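October, kitchen bench, late afternoon

Long day, but a good one, so I'm writing it up before the details go fuzzy. Siham and I finally got the relabelled set through training. That's 964 demonstrations in all, 371 of them with the instruction rewritten by hand (thank you Joaquín, I owe you more than one coffee for that). The question is still the one Gisela put to us at the start of the project: if the arm learns from instructions that name a place as well as an object, does it cope better when we move things about between trials?

I kept the old policy on the Koppel machine so we could run the two back to back on the same layouts. Same colour blocks, same carrot, same saucepan, and the lamp left alone this time – I learned that lesson the hard way last month.
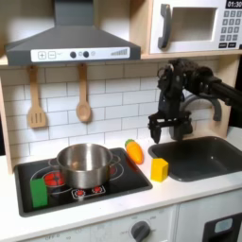 *Kitchen bench layout: pot on the stove, carrot and yellow block on the counter, green block at the front left of the stovetop, arm over the sink.*

The new policy got the carrot into the pot on 11 layouts where the old one failed, and I'm really quite pleased with that. Most of the gain came when the carrot started close to the sink. The old one used to dither there and wander off after the yellow block, whatever we'd asked for.

The green block is another story. If it's near the pot, both policies still come in too low over the handles, and I had to hit stop a couple of times. Damián reckons it's the wrist view and he may well be right, but I'd like to look at the grasp heights before we go blaming the camera.

To do:

- rerun the sink layouts with a fresh seed
- ask Abelardo whether we can have around 400 more demos with the pot moved off centre
- sort the failures by starting position, and send them to Gisela
- copy today's logs to Ereo (Siham has the password)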